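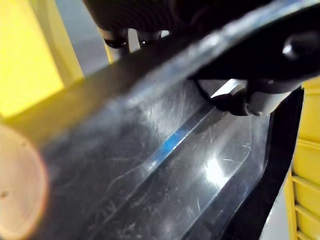
**How do I captain a club side when I'm nowhere near the best player in it?**

posted in Cricket > Club & Village > Captaincy

Hi all, long time reader, first time poster. I got handed the captaincy of our second team at Pellbridge in July when our regular skipper moved away for work, and I'm struggling with it more than I expected. I bat at 9, I bowl a few overs of off spin when everyone else is tired, and my top score this season is 2. So you can see the problem.

The guy who opens the batting for us has made more than 900 runs this year and he's also our best bowler. When I set a field he'll wait a ball or so and then wave somebody over to where he wanted them in the first place. He isn't nasty about it. I think he's just used to doing it. But last game against Jadanside we had their last pair in, I had a slip and a short leg, and he'd moved short leg out to deep midwicket before I'd even got back to my own spot. The next ball popped up right where short leg had been. They hung on for the draw and I got asked in the clubhouse why I'd been so defensive!

Do I say something? Do I just let him run the field when he's bowling? And how do you deal with the younger ones who now look at him and not at me when the over ends? I really do want to be good at this and I don't want to hand it back halfway through a season.

— Issa Awwad

---

**Florian Imhof**

Oh, I've lived this one. I captained a third team for years with a batting average you could count on your fingers, and I had a fast bowler who thought the field belonged to him.

Talk to him, but do it before a game and away from the others. Buy him a coffee, walk around the boundary with him, whatever suits. Ask him what fields he likes for each kind of batter and let him talk. I did this with my fast bowler and half of what he wanted was better than what I'd been giving him, which stung a bit. Then I told him that if he wanted a change during the over he had to come through me. A look and a nod was enough. He grumbled for one match and after that it was fine.

With your short leg, I'd have stopped the game and put him back. I know that feels awful with everybody standing there. Just hold your hand up, say "no, stay in for this one," and keep your voice normal. If you only do it once or twice a season people will remember.

The kids are easier than you think. Tell them before play what their job is today. I mean really tell them: you're at point, you're coming on after drinks from the far end, you're batting five and I don't care if you get out playing your shots. Most captains at our level never get round to it and the youngsters spend the afternoon guessing. Mine started coming to me pretty quickly once they knew I'd thought about them before I got to the ground.

One more thing, and it's a small one. Where do you field? If you're down at fine leg you're going to lose every argument before you've jogged in to have it. Get yourself to mid-off. You can talk to the bowler every ball from there and you can see both sides of the wicket. I dropped a few there at first (okay, more than a few) but it was worth it.

---

**Beltrán**

Make him vice captain. Problem solved. Worked for us.

---

**pleltine_keeper**

I'd be careful with the vice captain idea. We tried it at Pleltine and the vice just took it as permission, so we had two people setting two fields. If you do it, have the chat Florian is describing first.

Also, use your keeper. I stand back there all day and I can see when somebody has wandered, and my skipper knows one glance from me means third man has gone for a stroll again. We were all out for 53 in our first game under him and he's still in charge, so don't panic over one draw.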